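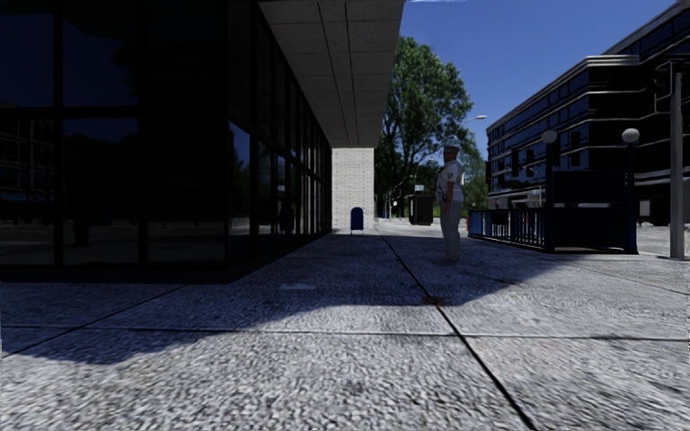 A policy that has learned to walk in a rendered city has learned only the rendering, and publishing its success rate invites readers to take one for the other. So ran the sharpest of the comments sent to us after the Hatis navigation results were released, and it deserves a considered answer.

The Hatis method trains a sidewalk robot entirely in simulation. The streets are furnished as a city street would be, with railings, lamp posts, glass fronts and people standing on the pavement. The final policy was tested on 372 simulated routes and completed 275 of them without contact or human correction. On 43 routes at the Ranelley test site, it completed 9.

The critics regard the second figure as a verdict on simulation. In our view it is a verdict on reporting. The first figure appeared in the abstract and the second in an appendix, although the second is the one a city engineer needs. Had both been printed side by side, the work would have been read correctly as a study of how much is lost between the two settings.

Simulation remains the proper place for early failure. A robot that misjudges a dark glass wall or a deep shadow can do so there without harm to any pedestrian. The Baltar group has repeated the training with varied sun angles and paving textures, and its results should be judged by the same standard.

We therefore ask that authors state simulated and physical results in one table, with the routes listed, and that reviewers return papers that do not. The Okonkwo benchmark already requires this of its entrants.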